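Open day at Flanddale, Letascombe: notes on the hand-held gripper work
Posted in Site visits, November

Flanddale opened its Letascombe site to outside visitors for one afternoon this month. I went mainly for the Vulell, the company's hand-held gripper for recording manual tasks, and for the Magalhães cell, where models trained on those recordings run on a pair of arms. These are my notes, in the order of the tour. Sales material has been left out.

Arrival and layout

Sign-in was at 1:00 p.m. at the side entrance. The main entrance is on the other side of the building and is locked, which the invitation did not mention. The ground floor holds the workshop and the Magalhães cell. Recording takes place upstairs, in ordinary office rooms, and the hardware group sits between the two, next to the stairs. Parts for the grippers are printed on site and assembled at two benches in the workshop.

Our group was led by Kaan Uysal, who runs the recording side. He had set the day up as a working day with visitors in it, so the schedule slipped a few times while people finished what they were doing. I prefer that to a staged run.

The recording tool

The Vulell is used in pairs, one gripper per hand. The operator squeezes a trigger, the fingers close, and a camera on the body records what the tool faces. Each unit also carries a printed square marker, so that the other gripper's camera can pick it up when both hands are working close together. Position comes from two sources: an inertial unit in the body and visual tracking from the camera. The marker is used as a check on the relative pose of the two hands, and it is the first thing looked at when a recording is rejected.

Power and data run over a thin cable to a recorder worn at the waist. A wireless version was tried and dropped. Uysal gave dropped frames as the main problem and battery weight as the second. The cable has its own drawbacks. It needs enough slack for a full reach and not so much that it catches on the edge of a desk, and new operators get this wrong in both directions. There is now a clip at the elbow that some of them use and some of them leave in the drawer.

The unit handed around had a light, slightly nose-heavy balance. The grip is set for a medium hand. A smaller insert exists. I asked about wrist fatigue and was told that sessions are limited to 20 minutes, after which the operator changes over to labeling. Several operators said they would accept longer sessions on tasks with few lifts.

Recording upstairs

The upstairs rooms were left as offices on purpose. Glass partitions, blinds, ceiling lights, desk lamps and chairs all stay where the tenants before Flanddale would have had them. The argument is that the tool will end up in rooms like these, and reflections on glass are part of the problem. The opposite argument, which came from another visitor with an inspection background, is that a tracking system should first be characterized under controlled light and then taken into the field. Uysal agreed in principle and said that the controlled tests are done downstairs on a fixture.

Operators hold both grippers in front of them before a task begins, pause, and bring them toward each other so that the markers are read at close range. This step is known on site as the handshake. It adds a few seconds to each recording and gives the software a common reference for left and right. If the marker is tilted too far or the room light puts a highlight on it, the step is repeated. 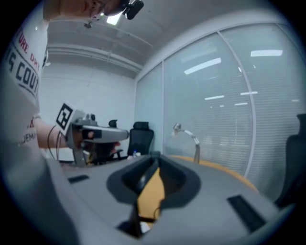

Left-hand unit and its marker over the desk, with the housing of the right-hand unit in the foreground.

The view from a gripper camera is worth studying if you plan to use data of this kind. A large part of the picture is taken up by the tool's own housing. It sits in the same place in every recording, so it can be masked, but the pixels are gone either way. What remains is the space above and beyond the fingers. For a desk task that can mean a great deal of ceiling and wall whenever the operator raises the tool. The team considered tilting the camera down. They decided against it after finding that tracking got worse on plain desk surfaces, where there is little for it to hold on to, and better when the far wall and ceiling fixtures were in view.

Horizontal blinds are a known trouble spot. Closely spaced slats look alike to a feature tracker, and a match can slip by one slat without raising an error. The present software flags any jump close to the spacing of a regular pattern and asks for the marker reading again. I would have liked to see figures on how often this happens. They were not available on the day.

Tasks and review

The task list on the wall covered desk work: placing items into trays, opening and closing containers, sorting stationery, handing an object from one gripper to the other. Handing over is the slowest to learn. Both operators I watched took their time over it and looked at the fingers throughout.

Each recording is reviewed before it enters the set. The reviewer checks that the handshake is present, that the fingers stay tracked, and that the task ends where the card says it should. The current set stood at 1678 accepted recordings for the desk tasks. Rejected ones are kept in a separate store with a reason code. I asked to see the codes, and the list was short and sensible. Lost marker, lost tracking, cable contact and wrong end state account for most of it, with a catch-all code for the rest that Uysal would like to see used less.

Two points from the review room that may be useful to others doing similar work:

Reviewers see the left and right streams side by side with the finger opening plotted underneath. A closing event with no contact in either stream is easy to spot this way, and hard to spot from video alone.

Operator names are hidden during review. This was introduced after reviewers were found to pass experienced operators more readily.

The Magalhães cell

Downstairs we were shown two arms mounted at a table, each fitted with the same fingers as the Vulell. Matching the fingers is the central design decision of the project. The recorded motion can be applied without working out how a different hand would have done the job. The wrist cameras are also the same model and sit at the same offset from the fingertips.

The demonstration was a handover followed by a placement into a tray. It was run several times while we stood behind the barrier. The handovers I saw were clean, with a visible pause before release. One placement came down on the rim of the tray and the arm stopped on its force limit. The technician cleared the fault, reset the item by hand and continued. The force limit is set low for visitor days, according to the technician, and the stop would not have occurred at the usual value. I have no way to check that, but the behavior on contact was correct.

Speed is well below that of a person. The arms ran at a reduced rate for the afternoon, and the full rate was not shown. Anyone expecting a production cell would have been disappointed. As a test bed it is tidy and well kept — cable routing on the arms in particular is better than on most lab installations I have visited.

Fixture and wear testing

The last stop was the wear fixture. A gripper is clamped in place and its trigger is pulled by a small actuator. Units are inspected every 500 cycles, with attention to play in the finger slides and to cracks at the screw bosses. An older housing was on the bench with a crack running from one boss. The current housing has a thicker wall at that point. The fingertips are treated as consumables and replaced on a schedule, with the old ones bagged and marked with the unit number.

There was some discussion here about whether fingertip wear shows up in the data. A worn tip grips lower and the operator compensates. The arms downstairs get new tips more often than the hand-held units, so the two may drift apart. Flanddale does not currently log tip age with each recording. Uysal wrote this down.

Questions not answered on the day

Marker size against reading distance. I was given a verbal range only.

Time alignment between the left and right streams when one camera drops a frame.

Whether recordings from the upstairs offices transfer to rooms with strong daylight. Tests are planned.

Practical notes for a later visit

Use the side entrance. Parking is shared with the building opposite and was full by the start. Closed shoes are required in the workshop and are checked at the door. Photography was allowed upstairs and in the corridor, and was not allowed in the Magalhães cell. The tour ended at 4:30 p.m., with coffee in the ground floor kitchen and a table of scrapped housings that visitors could take home. I took one with the old screw boss and will section it when the saw is free.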